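Lilton repair centre to move into former library as demand doubles

A repair and reuse centre in Lilton will move into the town's former library this June, after councillors agreed a nine-year lease on the building.

The Ginden Workshop, which mends household goods and refurbishes old computers, has been based in two units behind the bus station since it opened. It handled 1,464 items last year, twice the number of the year before, and has had to turn people away on its busiest mornings.

The library building in Nirdale Road has stood unused since the book collection was moved to the leisure centre. The council had looked at selling it, but two offers fell through and a plan to turn the upper floor into flats was dropped after a survey found problems with the roof.

Under the lease, the workshop will pay a reduced rent of £400 a month for the first two years. The council will repair the roof and the front steps before the move, and the workshop will pay for new wiring, benches and storage.

Nayara Damasceno, who manages the centre, said the extra room would let it take in larger items for the first time.

"At the moment, if someone turns up with a washing machine we have to say no, as we can't get it through the door," she said. "We have kettles on the stairs and vacuum cleaners in the kitchen. The old reading room alone is bigger than everything we have now."

Most of what comes through the door is small electrical goods, with lamps, toasters and vacuum cleaners at the top of the list. Clothing and bicycles come next. Repairs are paid for by donation, apart from parts, which are charged at cost. Items that can't be mended are stripped for screws, cable and switches, and the rest goes to the county recycling site.

Computers make up a smaller share of the work but take the most time. The centre accepts desktop machines and laptops from homes and small firms, wipes the drives and rebuilds what it can. Finished machines go to schools and to families who have been referred by the housing office. Parts such as processors and memory are kept and matched to boards as they come in.

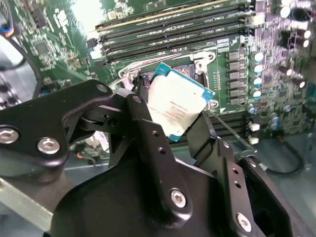
Opening hours and parking

The present site will stay open until the week before the move and will then close for nine days. People with repairs waiting will be asked to collect them beforehand, and anything left will be taken across to Nirdale Road and kept for a month.

Once open, the new centre will run from 10am to 4pm on four days a week, with one late session until 7.30pm. The late session is new and was the most common request in a survey of users last autumn.

Parking was the main worry raised by neighbours. The library has only six spaces, two of them for disabled drivers, and residents of Xavier Close told the council that their road already fills up during school hours. The planning officer's report said that a drop-off bay would be marked out at the front of the building, with a limit of 15 minutes, and that the position would be looked at again after a year.

One councillor voted against the lease, saying the building should have been put back on the market once the roof was mended. Others said the cost of keeping it empty – for heating, insurance and security – was already higher than the rent being given up.

Cost of the move

The workshop needs to raise £4,000 towards the wiring, with the rest of the money coming from its own savings and a grant from a local building society. A sale of mended furniture and lamps will be held in the library car park in the spring, and the centre is also selling off stock it does not want to move, including shelving, two workbenches and a large number of picture frames.

Ms Damasceno said the fitting-out would be done in stages, starting with the ground floor. The upper floor will be used for storage at first and may later be turned into a room for evening classes in sewing and basic electrical repair. Classes are now held in the church hall, which can take only nine people at a time.

The children's mural on the east wall of the library, painted by pupils from Lilton Primary School, will be kept. The issue desk will also stay and will be used as the counter where items are booked in.

A plan of the ground floor is on show at the council offices in Market Street, and comments on the drop-off bay can be left at the front desk there until the end of the month.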